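Stains on a glossy cream desk top – sand it or leave it?

deskrat584
Posted Nov 5, 2020
Got a Hamann desk secondhand, glossy cream top. Brownish cloudy patches all over one side. Tried dish soap, tried vinegar, nothing. Want it decent by January when I start working from home full time. Sand with 400 and recoat?

plumline
Don't sand!! Gloss tops like that are thin, you'll be thru it in 2 minutes. Try a baking soda paste first. Soft cloth, light pressure.

Bonico_fan
Disagree. Baking soda is an abrasive too, just slower. You'll end up with a dull spot AND the stain. I used Dreltine cream polish on mine, two coats, left it overnight. Not perfect but way better.

plumline
Paste on a soft cloth is not sandpaper, come on. Been doing it for years.

deskrat584
ok ok. Got a chip as well, whitish, little tail on it. Blue case on the left is my document holder, thats going to live there anyway

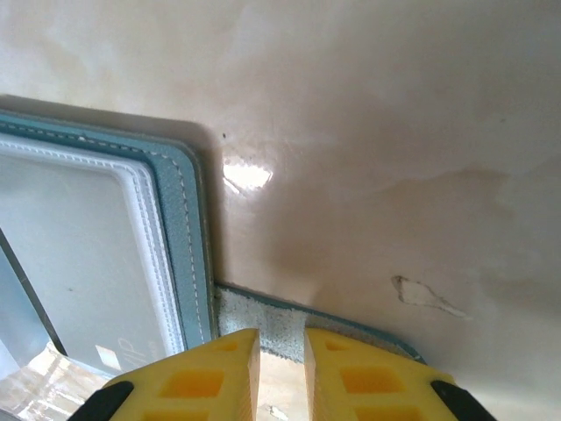 Does polish fill a chip in a gloss finish?
Polish won't fill it. You need a touch-up filler in a close color, thin layers, let each one dry.

Bonico_fan
Granside does a filler stick in cream. Match it in daylight, the cap color lies.

plumline
Fine, but do the stain first and the chip last. And try whatever you use on the underside edge before the top.

deskrat584
Ordering the polish tonight. If it does nothing I'm buying a desk mat – a big one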